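I caught Shanti Mathur on the phone two days after she got home from Grovholm, and she was still picking sand out of the car seats. She'd taken her kids (and her very patient mum) up there for 9 nights, and I wanted to know everything, because we're thinking of going in November.

"People told me it was a place for retirees and birdwatchers," she said. "My two didn't want to leave!"

They drove, all 415 kilometres of it, with one long stop at the Chauhan bakery for pies. I asked if she'd do the drive again and there was a bit of a pause. "I would, but I'd leave at five in the morning. We left at ten and everyone was feral by lunch."

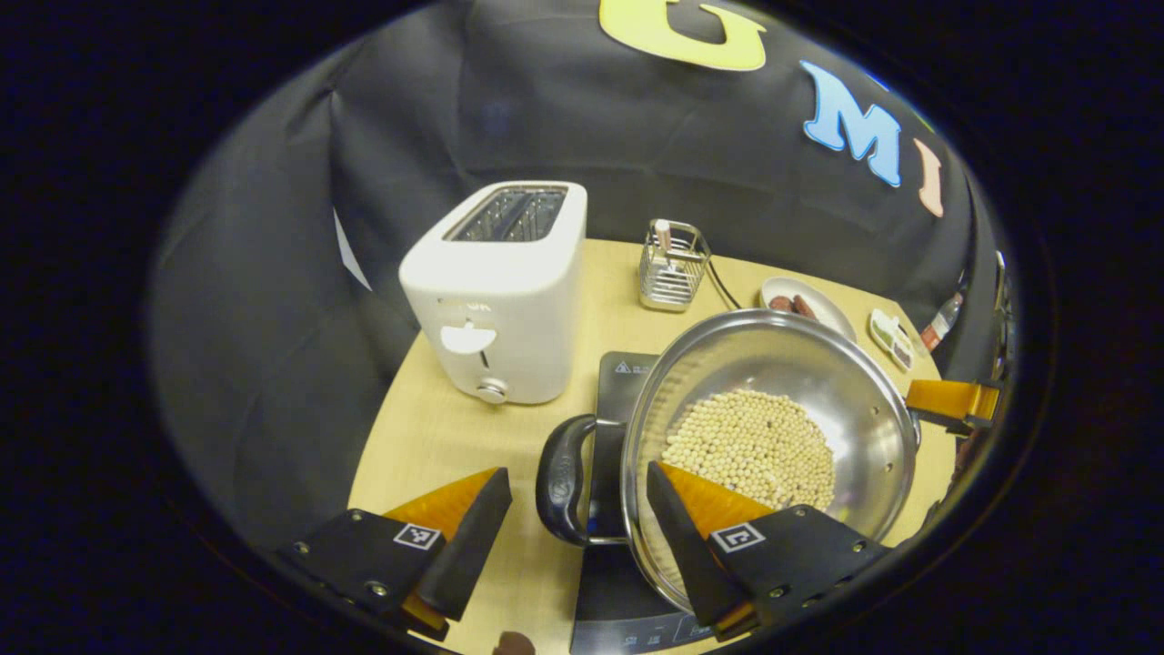

They'd rented a self-contained cottage behind the foreshore, which she reckons is the way to go with kids. Brekkie at home, sandwiches in the esky, and then fish and chips on the jetty most nights. The whole trip came to nearly $2000, fuel and all, and the big splurge was the seal cruise. "Mum got seasick and still says it was the best day," she told me. "Book the early boat, it's calmer."

What about rain? They had a couple of wet days and spent one of them at the old lighthouse museum, where the kids got to wind the clockwork over and over. The other was board games and a very long nap (Shanti's, not the kids').

I asked what she'd skip. "The market. It's lovely, but parking took us longer than the stalls did." She's already booked the same cottage for next year, so I'd better get my skates on.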